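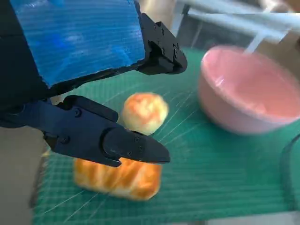
Gripper trials, Hondeo against Duvton

October 26, 2022

During July we began to compare two grippers for our small bench arm, the Hondeo and the Duvton. The gallery collects our notes from the toy food test, which we repeat with every gripper that comes to the shop. There is one picture so far, from the wrist camera, and the Duvton pictures will be added when its cable is repaired.

Toy bread and bun, pink bowl, green cutting mat. Two black fingers, screwed together from plates, with the bun in the gap between them and the bread under the lower one. The tapered tip is the part I like most, because it needs little space beside an object.

We made 300 attempts with each gripper. The Hondeo missed 102 of its attempts, and most misses were with the bread, which is flat and has a soft colour close to its own shadow in the camera. The Duvton is stronger but its fingers are wide, and it often pushed the bun away before closing.

For the controller we used the Bratu, at the same speed for both. I would prefer a slower approach in the last centimetres, but then the comparison with our older results would not be fair. The Alar controller is waiting in its box and we will try it next, with the same bowl and the same mat.

322 views · 2 comments · 5 shares

Recent galleries
Wrist camera mounts, old and new
Bratu controller: first wiring
Soft finger pads after 500 cycles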